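Robots coming to the kitting bench, what happens to the people who work it?

Asked in: Work & Shop Floor
3 answers

I work returns and kitting at Fasatex. There are 13 of us on my shift, and we sort small household stuff that comes back, check it, and put it in trays for repacking. Last month management told us a pair of robot arms will be "joining the team" by June. They passed around a few pictures from the trial setup and that was pretty much the whole meeting.

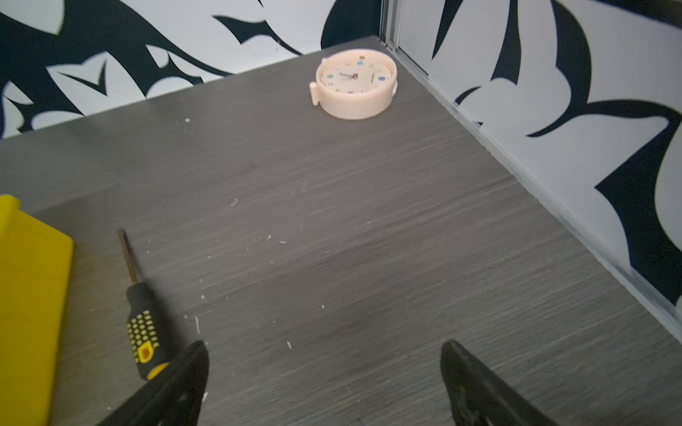
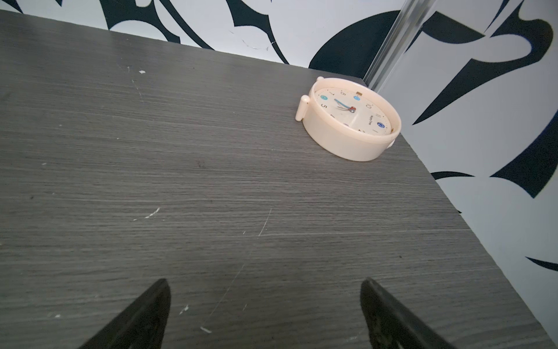
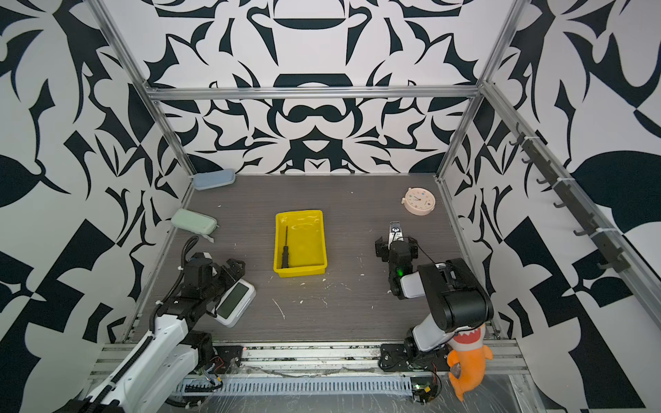
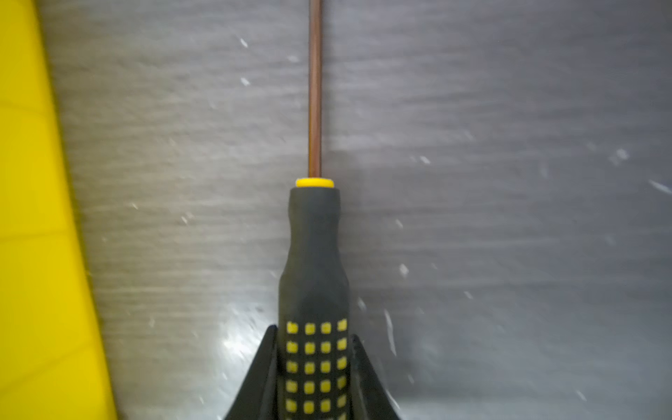 What I want to know

I've been doing this long enough that I can tell if a clock got dropped just from picking it up (the rattle, mostly). So my first thought was that a machine is never going to do that, and my second thought was, well, they wouldn't be spending the money if they didn't think it could do most of the rest. The one holding the screwdriver has it pretty neatly by the handle, I'll give it that.

The supervisor says no layoffs. He also said that before they closed the second line, so you'll understand if I'm a little nervous. What I'd like to hear from people who have already been through it:

Did your hours change?
Who ended up running the thing, regular floor people or somebody from outside?
Did the pay move at all if you took on the robot stuff?
Is there anything I should be asking for now, before it's bolted down?

I'm 10 years in and I like my job, boring as it sounds. Thanks in advance!

Posted by Ngọc Cao, 12 March 2020

Answer 1 (marked helpful)

Hi Ngọc! I was in nearly your exact spot. We got two arms at Saraç, on a bench that used to be me and three other people, so let me go through your list, with the warning that every place does this differently.

Hours: mine stayed the same, but the overtime dried up. If you count on overtime to make rent, bring that up early, because "no layoffs" doesn't cover it and they won't think to mention it.

Who runs it: for the first few months it was an outside tech who drove in, and then it was us. They picked two people from the bench to learn it. I put my hand up mostly out of nosiness and I'm so glad I did. A lot of the job is showing the arms how to do a task, over and over — you move them through it, they record it, you reset the table and go again. We logged 1,451 runs on one tray job before anybody let it near real stock. Resetting the table is a real task, by the way! Somebody has to put the screwdriver back next to the tray every single time, and if that isn't written into someone's day it gets dumped on whoever is standing closest.

Pay: I got a small bump, but only after I asked twice and brought in a written list of what I was doing that wasn't in my old job description. Start that list on day one. Mine was on the back of a packing slip for the first few weeks and I still have it.

What it did to the work itself is harder to answer. My wrists feel better. I talk to people less, which I didn't see coming. On the old bench we'd gab all shift, and now I'm watching grippers and can't look away for long. My old bench partner hated it and moved over to receiving, where she's happy as far as I know.

About your clocks — ours doesn't pick up on a rattle either. It puts the thing where it's supposed to go and a person still checks it. So ask them straight out who does the checking and how many pieces an hour they expect from that person. On our floor that number went up quietly when the arms started keeping pace, and that caused more bad feeling than the robots ever did.

Barış Dursun

Answer 2

They're all the same. Riven put them in where my cousin works and the place went downhill. Start looking now is my advice.

Answer 3

Mostly agree with Barış. I'd add a few things to ask for before install:

Get the training offer in writing, with names or at least a number of people, and make it first pick for the current bench.

Ask where the stop button will be and walk over to it yourself. Ours was behind a cart the first week.

Ask what happens on days the arms are down. At Drustard we had to make the full count by hand with fewer people on the bench, more than 1,000 pieces on a bad day, and it took a pretty heated meeting to get that changed. Now the target drops when they're down.

Ask who sweeps up and wipes the bench. Sounds petty, but bits of packaging end up all over a table like that, and on our floor cleaning wasn't on anyone's sheet for weeks.

Also if they have a trial unit running, ask to go spend an afternoon with it. You'll learn more from watching it fumble a glasses case a few times than from another meeting. Our lead said yes right away when I asked, I think he was relieved somebody wanted to go.

Comment from Ngọc Cao

Thank you both, this is so much more than I got at work. Hadn't thought about overtime at all. I've asked to go see the trial bench and I'm starting my list tonight. Barış, did they let you pick your partner for the training or was it assigned?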